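Subject: Re: [home-chores] Can a machine empty the dishwasher yet?
Date: 5/30/26
List: Horen open list, household machines

Hello all,

I answer below the older message, because I think the question in it was a good one and it got only short replies. I quote the part that matters.

> We read again that kitchen robots are ready for the home. My mother-in-law
> asked me if she should wait for one before she buys a new dishwasher. I told
> her no, but I could not explain why in simple words. The machine washes the
> dishes already. What is left is only to put in and take out. Is this really
> so hard? A child of 7 does it in our house, with complaints.
> If somebody on the list works with these things, please tell us what is the
> part that does not work.

I work with these things, at Visomach, on the software side and not on the mechanical one. I will try to use simple words too.

The difficult part is the rack. People imagine the plate or the glass, and they ask if the gripper will break it. For a plain mug standing alone on a counter, grasping is a fairly comfortable problem now. But a dish rack is made of thin shiny wires with holes between them, and behind the wires there is a steel wall which reflects the same wires again. A depth sensor does not like any of this. 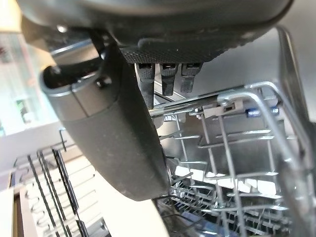
PERCEPTION

From the wrist, the upper rack and the lower rack lie one over the other, and the tines of the lower one show through the gaps. A person separates the two levels without thinking. Our software has to decide for every wire which level it belongs to, and the bright places on the metal make it decide wrongly. Daylight from a window adds to this, and it changes during the day. We had a model which was very good in the morning and poor after lunch, and it took us until last July to understand that the sun had moved.

Then there is the size of the fingers. A thick finger is strong and safe for cups, but the space between two tines was designed for the edge of a plate. If you make the finger thin enough to go everywhere, it bends when it holds a heavy pan. The Minja group published a design with changeable tips. I find it clever, but the change of tips costs time, and then the child of 7 wins again.

The worst object for me is the small cutlery. A fork in its basket has a handle that points up and you can pull it. A piece which has fallen into the wires has no good side. It has the same color as everything near it, and it lies lower than the finger wants to go.

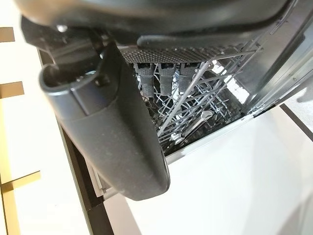 Looking down into the rack, with what seems to be a spoon among the wires.

MY ANSWER TO THE QUESTION

Can it be done? In a kitchen which the machine knows, with dishes it knows, yes, slowly. In our own counting we had 2,270 single pick attempts in one kitchen, and I was satisfied with the result for cups and bowls. For flat cutlery I was not satisfied. In a second kitchen with another model of dishwasher, we had to start almost from the beginning, and this is the part which the advertisements leave out.

Please also remember that a success of 98 in 100 sounds high, but the other 2 can be a broken glass inside the tub, and a person must come and clean it.

So I would say to the mother-in-law: buy the dishwasher now.

One question from my side. Has anybody tried the Corico rack inserts, the matte ones? I wonder if a less shiny rack would help more than a better camera. Reply on the list, please, not to me privately, so that others can read it.

With kind regards,
a member at Visomach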